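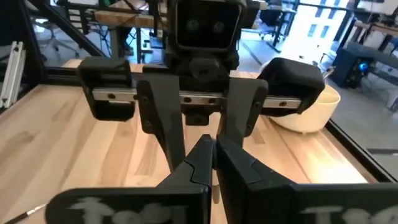

Juststead wrote:

> Can the second pair of arms wait until the next budget year? We have read the request from Hemby and the case for spare parts is clear. The case for two more arms is less clear to us. If the first pair is in use only part of the day, a booking sheet would cost nothing. Please also say why the finger sets are on a separate line from the grippers.

February 1, 2023
Posted by the Hemby equipment desk

The arms could wait, but the order for the spares should not. I would like to split the request in two and get the first half approved this month.

First half: finger sets, gripper screws, cables and one replacement wrist camera. Ghaffari quotes 9 weeks on the fingers and will not shorten it for a small order. They are on their own line for that reason. The grippers come from Plillent, and Plillent does not sell fingers separately. In handover work the two grippers close in on each other over the same stretch of table, and the fingertips take most of the knocks. We want 28 single fingers in stock. Running out means stopping both arms, as a handover needs the pair.

Second half: the two additional arms, a table and a frame. A booking sheet is already in use. It works for short jobs. It does not work well when one group needs a fixed setup for several days, because the camera mounts have to be checked again each time someone moves them. We lost 13 working days to this last year, going by the sheet. I can send a copy to anyone who wants to check.

If the arms go to next year, please keep the table and frame in this one. Both can be built here from extrusion, and having them ready would save time when the arms come. The floor space is agreed with the building office through March. After that I would have to ask again.

Two corrections to the request as sent. Shipping was entered twice, on lines 4 and 9. The service plan is priced per arm and not per pair, so that figure goes up. A revised sheet will be on the shared drive tonight.

Replies to the list, please, so the numbers stay in one thread.

Recent on this list
Plillent service plan, per-arm pricing
Ghaffari lead times for small orders
Booking sheet: new column for camera mounts
Extrusion stock and offcuts
Juststead budget form, updated version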